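Static and dust on acrylic risers at a snack counter

Laiba Pirzada
I run a small self-serve snack counter in an office lobby. Stock sits on clear acrylic risers, with baskets and trays beside them. Since October the acrylic picks up gray dust within a day of wiping. I use glass cleaner and paper towels. Is there a coating that fixes this, or is the cleaner wrong? Humidity in the lobby reads 21 percent in the afternoon.

Montserrat Casado
Both the towel and the air are working against you. Rubbing dry acrylic with paper charges the surface, and at 21 percent humidity the charge has no path to leave. Many glass cleaners also contain ammonia, and over time that can haze acrylic and cause fine cracks.

Change the method first. Rinse with lukewarm water and one drop of dish soap, using a clean microfiber cloth. Blot, do not rub. Then apply an antistatic plastic cleaner and let it dry without buffing. I use the Nirside one. One 400 ml bottle lasts me a season.

My counter mixes materials, and they need different care.

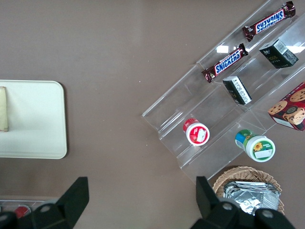
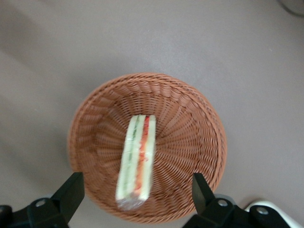

Woven baskets should be brushed out with a dry, soft brush and kept away from the spray, which leaves a film in the weave. Repeat the antistatic coat every 5 days in winter. If you can get the lobby to 40 percent humidity, you may be able to stretch that.

Horácio Cardoso
dryer sheet. wipe it over the plastic, done. works on my TV

Laiba Pirzada
Dryer sheets leave a scented residue, so not next to food. I will try the soap and blotting and report back.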